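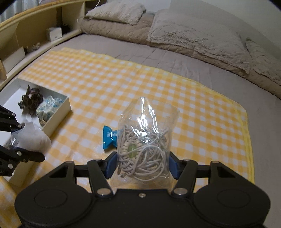 Vor jeder längeren Fahrt mit unserem Gemeinschaftsauto in Zollholm gehen wir einmal in Ruhe ums Fahrzeug und dann einmal innen durch, auch wenn alle schon angeschnallt sein wollen und das jüngste Kind längst den Scheibenwischer entdeckt hat. Anfangen tun wir innen, bei allem, was herumfliegen kann. Kleinkram kommt in eine durchsichtige Tüte, so wie die verschlungenen cremefarbenen Schnüre mit dem blassgrünen Stein, und die Tüte ins Handschuhfach oder in die Türtasche, bitte nie aufs Armaturenbrett und schon gar nicht in den Fußraum vor die Pedale. Ausgefüllt ist die Liste mit den Bemerkungen vom letzten Donnerstag, Kilometerstand und Unterschrift stehen wie immer im Fahrtenbuch.

## Innenraum

- [x] **Fußraum Fahrerseite frei, Matte eingehakt.** Der linke Haken klemmt ein wenig, mit etwas Geduld rastet er aber ein.
- [x] **Gurte vorn und hinten.** Alle ziehen sauber an. Der mittlere hinten rollt langsam auf, das macht er schon seit dem Frühjahr.
- [x] **Kindersitz fest, beide Anzeigen grün.** Bitte wirklich daran rütteln und nicht bloß hinschauen!
- [ ] **Warnwesten.** Eine fehlt. Wer sie beim Ausflug nach Stuvberg mitgenommen hat, lege sie doch einfach wieder ins Seitenfach.
- [x] **Verbandkasten.** Vollständig und noch haltbar.

## Assistenzsysteme

- [x] **Frontkamera und Sensoren sauber.** Weiches Tuch, kein Schwamm von der Tankstelle (der hat schon viel erlebt).
- [x] **Spurhalteassistent.** Meldet sich ordentlich. Auf der schmalen Straße hinter Stuvberg hält er den Grasstreifen gern für eine Linie, also Hände ans Lenkrad, auch wenn der Wagen so tut, als käme er allein zurecht.
- [x] **Notbremsassistent eingeschaltet.** Nach dem Batteriewechsel war er einmal aus, seither schauen wir jedes Mal nach.
- [ ] **Rückfahrkamera.** Bild kommt mit Verzögerung. Ist bei der Werkstatt Ajayi angemeldet, bis dahin bitte jemanden einweisen lassen.

## Außen

- [x] **Licht rundum, Blinker, Bremslicht.** Am besten zu zweit, dann geht es schnell und die Kinder dürfen rufen, was leuchtet.
- [x] **Reifen.** Luftdruck vorn nachgefüllt, Profil gut, Ventilkappen alle da.
- [x] **Radmuttern.** Nach dem Räderwechsel bei 100 Kilometern nachgezogen.
- [x] **Dachbox Jotthorpe.** Schloss zu, Träger fest. Mit der Box fahren wir gemütlich, bei Seitenwind noch gemütlicher.
- [ ] **Wischwasser.** Halb voll. Der Kanister steht im Regal neben der Garagentür.

## Offen bis zur nächsten Fahrt

Weste ersetzen, Kamera reparieren lassen, Wischwasser auffüllen. Wer den Wagen abends nach 22 Uhr zurückbringt, darf die Außenrunde gern am nächsten Morgen bei Tageslicht machen und hier nachtragen.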